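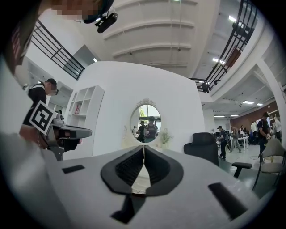 The curved wall with its oval mirror, cubby shelf on the left.

Section 5: Dressing the cubbies and the vanity

Okay, the heavy furniture is where it belongs, so now we get to the fun part! I go slowly here and keep a soft cloth in my back pocket the whole time.

1. Wipe every cubby before anything goes in. White shelving shows dust like you wouldn't believe, and the arched compartments collect it in the curve.

2. Leave most of the cubbies open. I know, I know, you want to fill them. Put one red piece on a shelf, standing up and leaning a little, and step back to look.

3. Set the small black pot with the yellow flowers on a lower shelf. Turn it until you like the side facing the room.

Note: Berenice Zepeda, who wrote the first version of this guide, liked 20 inches between the pot and the red piece. I just eyeball it.
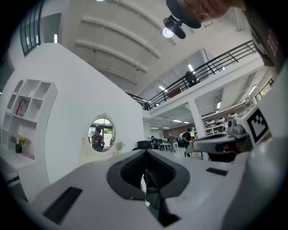 4. Move over to the vanity. Lift it by the body (never by the mirror frame, please!) and check that both little drawers still open.

5. Put the green glass vase with the white flowers on the back shelf, to the right of the mirror, and the small pink bottle beside it on the left. Keep the main top clear for now.

6. Slide the cream stool in on the left, with enough room to walk past those curvy legs.

Caution: the scrollwork on the mirror is easy to snag with a sleeve. Use the Kollerley cloth on it, dry, and skip the spray.

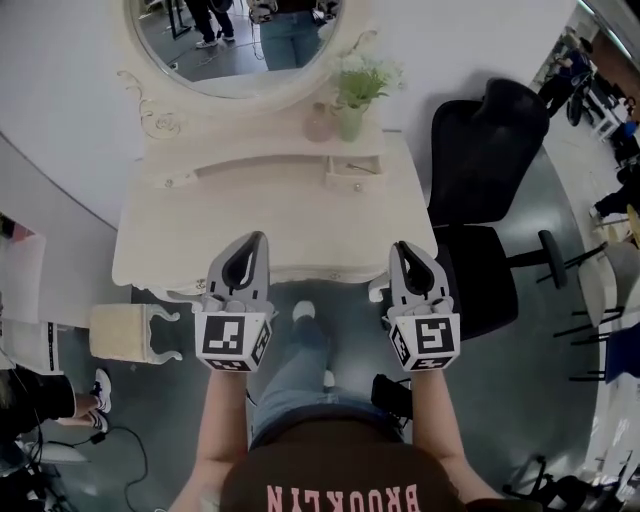
Vanity with the vase and bottle on the back shelf, stool to the left.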